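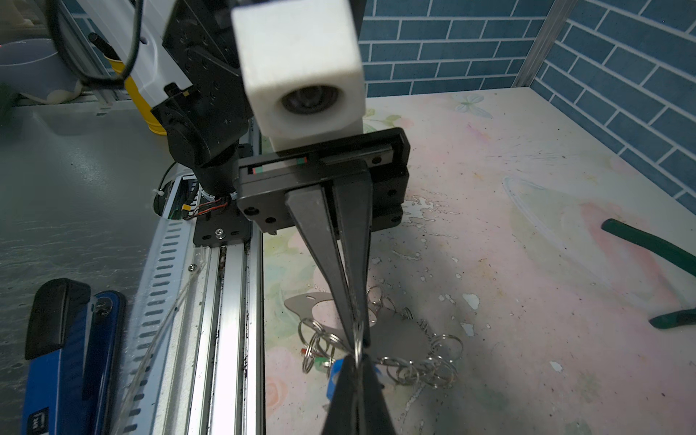

Notebook > Bench work > Small hardware > Key tags

May, started 9:40

Key tag rebuild, carried on from the last entry. The old tags for the store cupboards are plastic and the windows have gone cloudy, so we are changing to metal discs on short chain, with a split ring at the end for the key. Muireann wants the first lot in use before the Siddiqui order comes in and the cupboards get reshuffled again.

Parts on hand: split rings, brass-colored chain on the Genero reel, plain round discs. Target for the morning was 20 complete tags.

Rings first. I tried opening them with a thumbnail and gave up on the fourth. They are stiff for their size. Sliding the end link of the chain on while the coil is held open is the slow part, and if the link goes in crooked it jams halfway around and has to come back out the way it went. What worked best was to hold the ring upright by its lower edge, open the coil at the top with a thin blade, start the link, then take the blade out and walk the link around with the fingers. Going the full turn matters. I found two from the last batch where the link was still sitting between the coils. Redone.

Chain. Cut length is still not settled. Rosimeire's sample was too short, and the disc rode up against the key when it was hung on a hook. Mine was long enough to catch on the next hook over. I cut a middle length and hung it on the back of the door for now. Muireann and Lorcan to look at it and pick one. Please write the length down here when you have, not on the tape.

The chain tangles as soon as more than one piece is put down together. Putting it in a tray made it worse. Best so far is to cut one, fit it, and only then cut the next. Slower on paper but I spent a good ten minutes before that picking a knot apart, and one link opened while I was doing it.

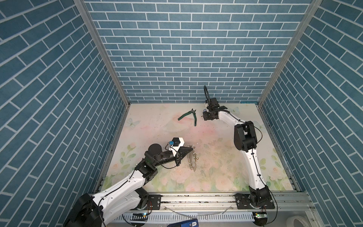 Chain and disc on the rose mat, with the green-handled cutters.

Cutting. The diagonal cutters go through the link cleanly if the jaws are square to it. At an angle they squash it and leave a burr that scratches the disc. Cut through the middle of a link and throw away both halves — don't try to close the stub up and use it. The stub looks fine and then pulls open under a light tug. I tugged every one before it went in the finished box and had to refit one.

Discs. No trouble fitting them. They scratch each other when they are stacked, so put them face up in one layer. Stamping is a separate job and Ruairí has the letter punches. He asked if the discs could be stamped before the chain goes on, and that would be easier for him, a disc on a chain won't sit flat on the block. For the next lot we should do it in that order. The ones finished today will have to be stamped with the chain pulled off to one side.

Numbering. The cupboard list stops at 3,762 and Sinéad says to carry on from there and not reuse the gaps. Four figures fit on the disc in one line with the small punches. Not with the medium ones, I checked against the edge.

Mat. The floral one is good for this. Small rings don't bounce off it and a cut half-link stays more or less where it falls. It does collect bits, though. There were dark specks over the middle of it and more in the groove of the rail beside it. Brush the mat before starting, then brush again after cutting. The pink roses make it harder to find a dropped link than you'd expect. Lorcan suggested a plain sheet over the top, but paper slides, so if anyone tries it tape the corners down.

Stopped at 12:15 with 18 done, short by 2. Finished tags are in the flat box marked Toturitz (ignore the label, it's just the box). Rings back in their jar. The reel end is taped down, please keep it that way.

To do:
— decide chain length (Muireann, Lorcan)
— remaining 2 tags once the length is decided
— borrow punches, do one test disc before any of the numbered ones
— ask Provska if they sell the same ring one size up. The big cupboard keys are thick at the head and I had to force one
— cutters need a drop of oil at the pivot

2 comments · 0 shares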